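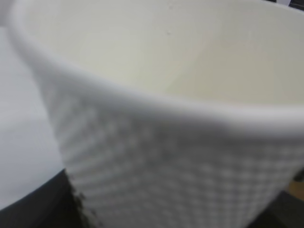
4.2 Handling of disposable cups

Figure 3. Close wrist view of a paper cup with an embossed outer wall, Sevamham break-room task set. The rim and part of the interior are visible; the contents check described below uses views of this type.

Clearing used cups was the most frequent single chore requested by staff at the Sevamham site and was therefore given its own block of trials. The chore has four stages: find the cup, decide whether it still holds anything, lift it, and place it in the correct bin. A person does all four with one hand and very little attention. The purpose of this section is to report how far the Zivetti arm, running the Hostura control software, could do the same without help.

A total of 2,000 trials were carried out between September and the close of the study. Each trial began with one cup placed by a member of the study staff at a position drawn from a list. Cups were of three kinds: smooth single-wall paper, paper with a textured outer wall, and thin clear plastic. Positions included the open counter, the edge of the sink, and the shelf beside the coffee machine. No cup was used for more than one trial. Trials in which the operator pressed the stop button were counted as failures regardless of the cause.

The first stage gave little trouble. Failures to find the cup were limited mainly to clear plastic cups against the steel sink. White paper cups on pale surfaces were found at normal room lighting, although the estimate of the cup's height was less steady when the background was of a similar tone.

The second stage was harder than expected. At short range the rim fills much of the wrist view, and fine detail is lost to blur. In Figure 3 the curled edge can be told apart from the inner wall by brightness and shading, and the grid pattern on the outside can still be made out, but the bottom of the cup is out of view. A small dark speck on the inner wall also shows. Marks of this size matter for the contents check, which in its first version treated any dark spot inside the rim as a sign of leftover coffee. Of the empty cups in the set, 284 were wrongly sent to the sink for emptying. The second version of the check required a dark area to reach a minimum size and to appear in two successive views. Wrong calls fell after the change, at the price of a longer pause over each cup.

The third stage, lifting, depended more on the wall of the cup than on its size. Textured walls gave the fingers a better hold and allowed a lower closing force. Smooth single-wall cups tended to buckle below the rim when gripped at mid-height. Raising the grip point reduced buckling but brought the fingers closer to the lip, where a small error in the height estimate led to a missed grasp. Clear plastic cups cracked in a few trials and were afterward handled with the lowest force setting only.

Placement in the bin was reliable when the bin was less than half full. With fuller bins, released cups rolled back over the edge. The arm had no means of pressing down the contents, a step that people at the site were observed to do without being asked.

The median time for a complete trial was 72 seconds. Staff performing the same chore during ordinary breaks were faster by a wide margin, and they usually carried several cups at once by stacking them. Stacking was not attempted by the arm. The Oprea planner used in the earlier kitchen study supports a stacking motion, but it assumes rigid cups of known size and was not suited to the present set.

Counted against the level of service that the site manager described as acceptable, the system can be said to clear empty textured paper cups from an open counter during hours when speed is of little importance. It cannot yet be left alone with partly full cups. Spills were rare, but each one called for a person to stop work and wipe the counter, and the time lost in this way was greater than the time the arm had saved that day.

4.3 Limits of the cup trials

All trials took place in one break room with fixed furniture. Lids, straws, and sleeves were excluded. The recorded set contains 3,178 wrist views, which were labeled by two readers working separately; where the readers disagreed on whether a cup was empty, the view was left out of the scoring. Results for the contents check should be read with this in mind, as the views left out are likely to be the difficult ones.

Search this report Enter keywords Go

Previous section | Contents | Next section | References

Sevamham Household Automation Study, Working Paper, May 2026. Contact the study office. All rights reserved. Back to top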